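Oriana Toledo
July 31, 2020

Thread on a gripper fault we spent most of May chasing at the Clarama bench. Short version: the force limit was set in one file and overwritten by another.

The task is plain pick and place. Fruit on green cloth, apple goes into the cream dish, arm backs off, repeat.

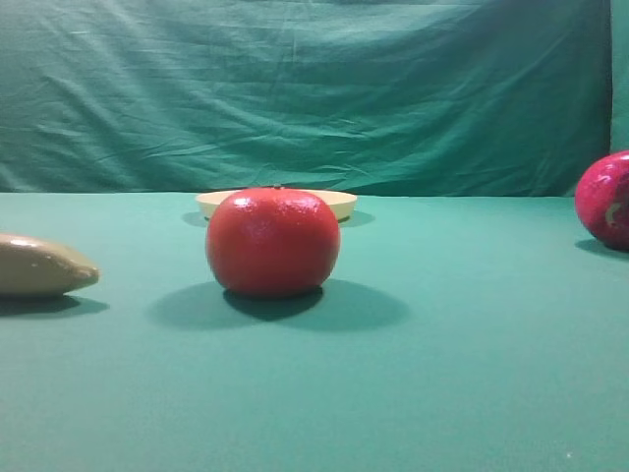

The fault was an overcurrent stop during closing. It always came before the lift, and the log gave the same code each time: 510. The Grurndale manual lists 510 as "motor load" and leaves it there.

First suspect was finger alignment. If the object sits off center, one finger makes contact early and carries the load until the other catches up.

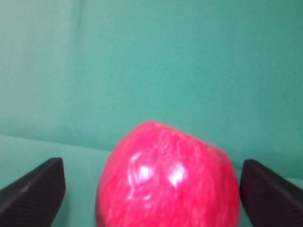

Henok Shiferaw re-centered the approach and ran 300 cycles. Code 510 came back 6 times. Offset made the load uneven, but it didn't explain the size of the spike.

Second suspect was the wrist camera cable dragging on the joint. We rerouted it and saw no change.

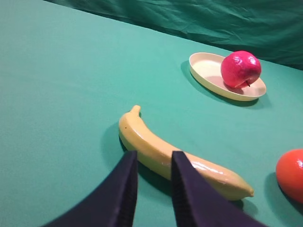 Was the emergency stop affected?
The stop circuit is hardwired and sits outside the control software, so the bad setting could not reach it. We tested it again before going on.

What we found: the driver loads our limit at startup. After any stop and reset it reloads the factory file, and that limit is higher. Every run after the first reset was closing harder than we thought.

Domingo Cabral spotted it by dumping the live parameters before and after a reset. Ten minutes of work. We should have done it on the first day.

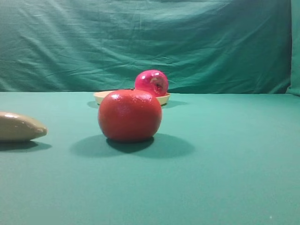
The fix is one file, read-only, checked on every reset. If the live value doesn't match, the arm stays disabled and the operator gets a message.

We also dropped closing speed until the check had run for another 300 cycles. No 510 in that set.

If you run the Bustos driver with this gripper, read back your limits after a reset. Don't trust the startup log, it only prints once.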